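Collecting laundry demos without losing your mind

14 shares - 6 comments

So you've got an arm, a table and a pile of old clothes, and you want to teach a policy to tidy them up. Great! I spent most of January doing this with Chenxi Xue in our workshop in Zadstead, and these are the steps we settled on after throwing out our whole first batch (ouch).

Step 1. Mark your table

Get some blue painter's tape and lay out lines on the tabletop before you do anything else. You want the clothes to land in more or less the same working area every time, and the tape gives whoever is resetting something to aim at. Press it down flat, especially the ends. It's fine if a garment covers the spot where the lines would meet - the lines are for you, and you can still see enough of them to know if you've drifted.

Keep the e-stop close enough to slap. I shouldn't have to say it, but I'm saying it.

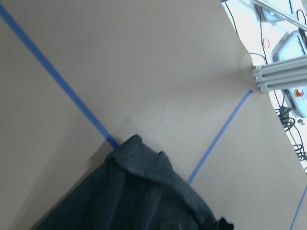 Step 2. Crumple like you mean it

My first attempts at "random" were terrible. I'd drop the shirt the same way over and over with the collar pointing at the same side, and the policy learned that one pile beautifully and nothing else. Now I pick the thing up from a different spot, give it a shake and let go. Don't fix it afterward! If the collar ends up rolled under, leave it rolled under.

Aqeel Magsi does his resets with his eyes shut. Works for him.

Step 3. Move on to the awkward clothes

Once plain shirts are going okay, bring in trousers, and leave the belt in. A belt changes a lot: it's stiffer than the cloth, the buckle can catch the light, and the loose end likes to stick up right where you want to grip. Dark fabric is worth the trouble too, because the deep folds go almost black on the wrist view and you want plenty of that in your set. I grab the cloth well away from the buckle and go slowly for the first pull. If you fumble a grip, let go and try again in the same episode. We keep those, as long as the clothes end up where they should.
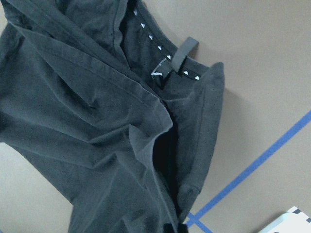

Dark trousers with a studded belt, wrist view, blue tape at lower right.

Step 4. Record in short sessions

We do 30 episodes and then swap drivers. After that my hands get lazy and it shows. Write down the garment and the driver for each one while you still remember (a text file is plenty, we never got around to anything fancier).

Step 5. Watch it all back

Yes, all of it. Play it at double speed with a coffee. I toss anything where the recording starts late or my sleeve wanders through the view. Out of our last batch we kept 87, and I was pretty happy with that.

That's our routine for now. Next up is towels, and Chenxi wants to try socks...

Posted 19 May 2020
6 comments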